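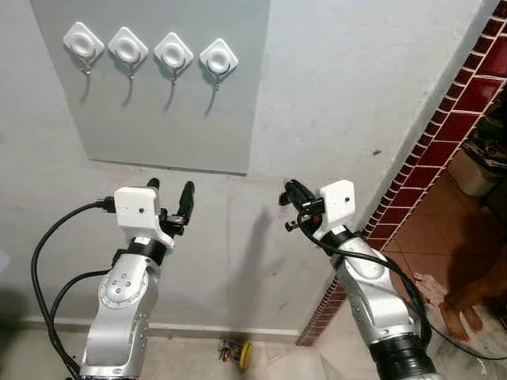
## Daytime front light on the Setbridge road: steady or flashing?

**ovidmar**

I ride out to Clustgate and back most mornings, leaving at 7. Twice in May a driver turned left across me and both said they didn't see me. I have a 1000 lumen front light that I only used after dark. Should I run it in daylight, and if so, steady or flash?

**irja_r**

Flash, in daylight only. I've done it for two years and I get fewer cars pulling out at the Nustitz junction. You don't need 1000 lumens. Mine does 100 on the day setting and the battery lasts all week.

**salazar_o**

I disagree about 100. It's fine under trees or on a gray day, but in full sun at the distance a turning driver has to judge, it's too weak. I'd also go steady. A flashing light gets you noticed but it's harder to tell how fast you're coming.

> You don't need 1000 lumens.

Maybe not, but he already owns it.

**oona.h** 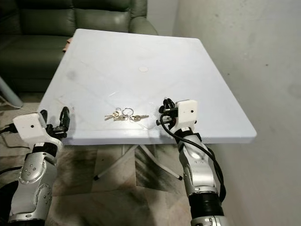 The light only helps if it's charged and on the bike, and that was my problem for a long time. I'd take it off to charge and then ride without it. Now it charges on a small folding table by the door, same kind as this white square one, and the keys go down near the front edge of it, like these three on the split ring. I can't lock up without seeing the light. As for the mode, I use steady in town and flash on open road.

**ovidmar**

Good point, I've left mine on the charger a few times. Is flash legal here, though?

**irja_r**

Check your state code. Some places restrict it at night. Day flash has never been a problem for me.

**salazar_o**

Whatever you pick, look at the angle. Stand the bike up, walk back to the end of the driveway and look at the beam from a driver's height.

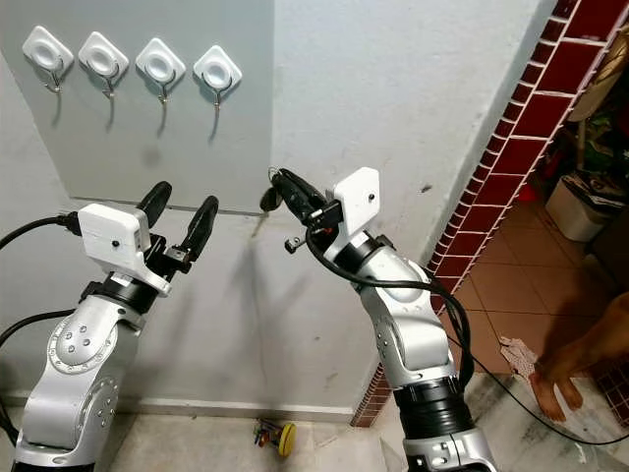 If it hurts to look at, tip it down a little and check again. Do it with your bag on the bars if you carry one, as mine covered half the lens.

**ovidmar**

Mine was pointing at the front tire. Tipped it up, and I'll try steady this week and flash the next.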